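Robot Cells in Practice
Handout 6: Looking after the two-arm table cell
Wurketti Lab, revised 1st March

Read the handout before your first turn on the cell. It covers the table, the fingers, the grip test and the reach test, in the order you do them. Handout 5 (start-up and emergency stop) still applies, and the stop button is checked before anything here.

1. The table

Both arms work over one light-coloured tabletop. The wrist cameras look straight at it for most of a job, so marks on the surface end up in every recording. Small specks are harmless for most tasks but they confuse the part finder when it looks for small items.

Open the gripper fully, bring it low over the middle of the table and look at the wrist picture on the monitor. Dark specks between the fingers are easier to find on the monitor than by leaning over. Note them before you wipe. Take the task items off, wipe from the back edge to the front with a damp cloth, then dry. Markers and loose sheets go back last.

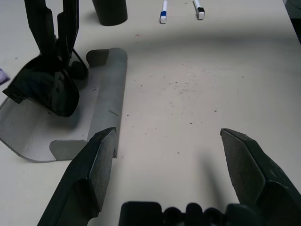
Vira Pavliuk asked for a line to be added on cloths: use the lint-free ones from the Brouwer box and keep paper towel off the table, as it leaves fibres that get into the finger slides.

If a stain stays after two wipes, leave it and write it in the log. Don't scrape. Spray goes on the cloth, never on the table, and never near the wrist.

2. The grip test

The test item is a whiteboard marker. It is narrow and smooth, and it will twist if the two pads don't meet squarely.

Close the gripper on the marker at half force with the marker upright. Hold for a count of ten and watch the top end. Then raise the force to the working value and watch again. A marker that leans as the force goes up means one finger is loose at its mount. The working value on the left arm is 387 and on the right arm 404, in controller units. Don't copy one to the other. The arms have different gear sets and were tuned separately at Jusitz.

The second arm can stay powered during the test, but park it well to the side if you are new to the cell. 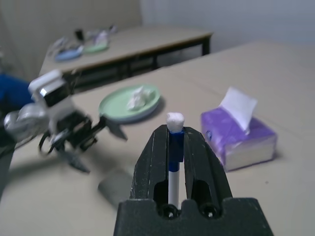
When you have a loose finger, open the gripper, press the stop and only then reach in. Tighten the two screws at the finger mount a quarter turn each, going from one to the other. Repeat the test from the start. If the marker still leans after the second try, swap the finger and label the old one.

3. The fingers

Open the gripper again over a clear part of the table and look at both tips. You are checking that they end at the same height in the picture and that each is the same distance from the palm. Pale scratches on the outer faces are normal wear. Run a fingernail along each inner face with the power off. If it catches, file the spot or change the finger.
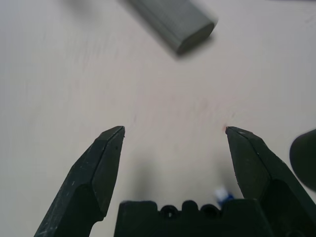 But how much wear is too much? The answer given in class was to go by the grip test. A scratched finger that holds the marker straight stays on, and a clean one that doesn't comes off.

Spare fingers are in the Wirkau drawer, left and right in separate bags. They look alike until you hold them side by side, and a swapped pair will close with a gap at the tips.

4. The reach test

Use a soft item with some length, such as a pouch. Place it lengthwise between the open fingers, in line with the palm, and leave the usual items behind it. Move down slowly. Stop if the palm is going to touch the item before the fingers are low enough to take its sides. In that case the height offset is wrong and must be set again before any job is run. 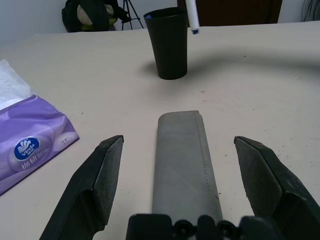
A note in the October log disagrees with going slowly the whole way: at very low speed the wrist joint sticks a little, and the offset reads high. Come down at normal speed to roughly a hand's width, then slow down.

Enter the offset for each arm in the log, with your initials. Park both arms, open both grippers and leave the marker on the table for the next pair.

For next class: bring your log page and read Handout 7, sections 1 and 3.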